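Quiénes somos

Diline es una lavandería industrial. Recogemos, lavamos, doblamos y devolvemos ropa de trabajo para talleres, residencias, cocinas y pequeños hoteles. Empezamos con 4 personas en una nave alquilada y hoy somos 31. La mayoría de los clientes de los primeros años siguen con nosotros.

Dirige la empresa Covadonga Llorente, que antes fue encargada de turno en la zona de planchado. De aquella época viene la costumbre de que cualquier cambio en la nave se hable primero con quien va a trabajar con él.

Qué hacemos

Recogida y entrega de uniformes, batas, delantales y ropa de sala.
Lavado y secado por lotes separados para cada cliente.
Repaso de costuras, botones y cremalleras.
Doblado, etiquetado y preparación de pedidos con el programa Pladasix.

El tratamiento de prendas delicadas se contrata aparte, con el nombre de Pristine. Lleva plazos más largos y se hace entero a mano.

La automatización en Diline

El lavado está automatizado desde hace tiempo. El doblado no. Una prenda sale de la secadora hecha un bulto y hay que encontrarle las mangas, estirarla y ponerla del derecho antes de poder doblarla. Una persona con práctica lo hace sin pensar; para una máquina es la parte difícil.

En octubre pusimos en marcha Kingi, nuestro proyecto de doblado con dos brazos robóticos. La coordina Ebony Ormsby, técnica de automatización, junto con el equipo de acabado. Los brazos trabajan sobre una mesa blanca, con pinzas de dos dedos y cámaras pequeñas montadas junto a ellas. De momento Kingi se dedica a prendas sueltas, una cada vez, y no entra en los pedidos de clientes.

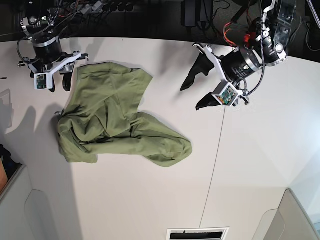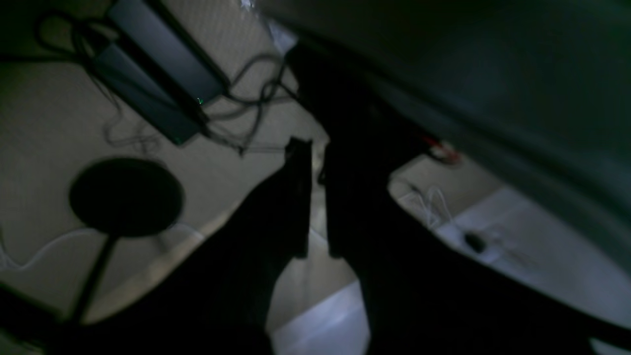 Qué cambia para la plantilla

El proyecto no ha supuesto despidos y así consta por escrito en el acuerdo firmado con la plantilla. Sí cambian las tareas. Parte del equipo de acabado dedica ahora 4 horas semanales a Kingi: preparan prendas, manejan los brazos y anotan los fallos. Esas horas cuentan como jornada normal y se pagan con un complemento de técnico auxiliar.

También hay cosas por resolver. Los brazos son lentos y el ritmo de la mesa no tiene nada que ver con el de la línea. Algunas compañeras con muchos años de oficio prefieren seguir doblando y pueden hacerlo — la participación es voluntaria y se revisa cada trimestre.

La formación inicial dura 25 horas y se imparte dentro del horario. No se piden estudios previos.

Visitas y contacto

Recibimos a centros de formación profesional y a otras empresas del sector, siempre con cita. La próxima visita abierta es el viernes 3 de marzo. Para reservar plaza o pedir presupuesto, escriba a través del formulario de esta web o pregunte en recepción por el equipo de Ebony Ormsby.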